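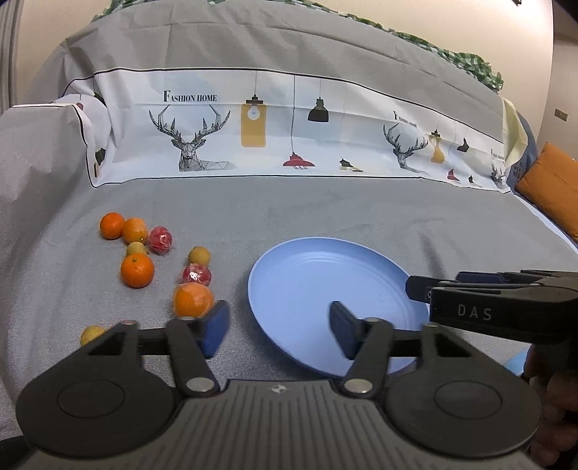 Washing a wool-blend throw without shrinking it

Posted in: Household, Textiles

I have been meaning to write up my notes on washing throws and blankets, mostly so that I can find them again. Two readers asked after the post on curtain linings, and the answer does not fit in a comment.

The throw in question is a 64 percent wool, 36 percent acrylic weave that I bought from Bakker, the fabric outlet in Amdale, in their September clearance. The care label gives a hand-wash symbol, a crossed-out dryer and a single dot on the iron. It says nothing about spin speed, and spin speed is where I have ruined things before.

First, what shrinks. Acrylic does very little at household washing temperatures. Wool has two separate problems that people tend to lump together. Relaxation shrinkage is the yarn letting go of tension put into it on the loom and in finishing. It happens in the first wash or two, even in cool still water, and then it stops. Felting shrinkage is the scales on the fibers ratcheting against each other when the cloth is wet and moved around. It has no stopping point that you would like. Heat and alkaline detergent make it faster, but movement is the main driver. A throw left in warm water and not touched will come out fine. The same throw in cool water on a cotton cycle may not.

So the variable to control is agitation, and after that the change in temperature between wash and rinse.

I cut a test piece before committing the whole thing. Bakker sells remnants of most of what they stock, and I had a strip of the same cloth from the end of the bolt. I marked a square on it, 20 inches on a side, using white cotton thread tacked at the corners and at the middle of each edge. Chalk washes out and pen bleeds, so thread it is. Measure flat on a table, with no pulling, after the cloth has been lying there for an hour.

First wash: bathtub, cool water, ten minutes soaking, pressed by hand a few times, drained, rinsed once at the same temperature, rolled in a towel, dried flat. The square lost 3/8 inch in the warp direction and 1/8 inch in the weft.

Second wash: same procedure. No change in either direction that I could measure with a steel rule. I took that to mean the relaxation was finished.

Third wash: machine, wool program, cold, spin at 400 rpm. No change.

Fourth wash: machine, wool program, cold, spin at 800. No change in dimensions, but the surface had begun to fuzz along a fold, and the fold itself was hard to steam out. I would not call it felting yet. I would call it a warning.

I stopped there. I had no use for a felted sample and I know what one looks like.

Detergent was Sunder, the plain liquid, unscented. I checked it with pH strips at the dose on the cap and it came out close enough to neutral that the strips could not tell it from my tap water. The ordinary powder I use for towels was plainly alkaline on the same strips. I do not put any enzyme product on wool. Protease is there to break down protein, and wool is protein. One wash will not dissolve your blanket, but the damage accumulates and you cannot see it until the cloth starts to thin where it gets sat on.

I used half the dose on the cap. Residue is a bigger nuisance than dirt in a heavy weave. If the last rinse water still feels slippery between the fingers, rinse again.

On softener: skip it. It coats the fiber, and on an acrylic blend the coating collects dust. A tablespoon of white vinegar in the last rinse does no harm. I am not convinced that it does any good either.

Drying is where the size of the thing becomes a practical matter. A wet wool blend holds a lot of water, and hung over a single line it will stretch under its own weight along the line of the fold, leaving a ridge. I have two Nurkari racks, the flat kind with the mesh top, and I set them side by side with a bath sheet over the join. The throw goes on top, squared up by hand to its dry measurements. This is worth doing carefully. Wool will set in whatever shape it dries in, and ten minutes with a tape measure at this stage saves an evening with a steam iron later. Turn it once when the upper face feels dry. In my back room with the window open it took a night and most of the following day.

Sanne Vandenberghe, whose weaving class I took two winters ago, disagrees with me on the spin. She puts everything through at full speed, on the grounds that spinning is force without rubbing and that the water is better out than in. On the physics I think she is right. A load pinned to the drum wall is not moving against itself. The trouble is the ramp up and the ramp down, when a load that has not balanced gets tumbled a few times, and my machine is bad at balancing a single heavy item. Adding two towels of similar weight helps. If your machine settles quickly, you may be able to go faster than I do.

Pilling I treat as a separate subject. Briefly, the acrylic is what holds the pills on. In pure wool they form and then break off. In a blend the stronger synthetic fibers anchor them, and they stay until you shave them. I use a battery shaver with the guard on, cloth laid flat over a hard surface, no downward pressure. Do it after washing and fully dry. Doing it before means doing it twice.

For storage I fold in thirds and then roll, so no crease falls in the same place two seasons running. Clean before storing, always. Moth larvae go for soiled wool first, and skin oil counts as soil even where nothing shows. Cedar smells pleasant and does little once the oil has dried out of it. A sealed bag works. So does the freezer, if you have the room: bag it, freeze for several days, let it come back to room temperature still in the bag, then freeze again.

The settings I have written on the inside of the cupboard door, for this weave only:

Wool program, cold, 400 rpm, two towels in with it.
Sunder, half dose.
No softener.
Flat, on both racks, measured.
Shave when dry.

I still have the strip with the thread marks in it. Next I want to run it against a pure acrylic from the same shelf, same program, at a warmer temperature, and measure how far the acrylic grows when it is dried hanging. If anyone has already done this with numbers, please leave them in the comments, along with the spin speed.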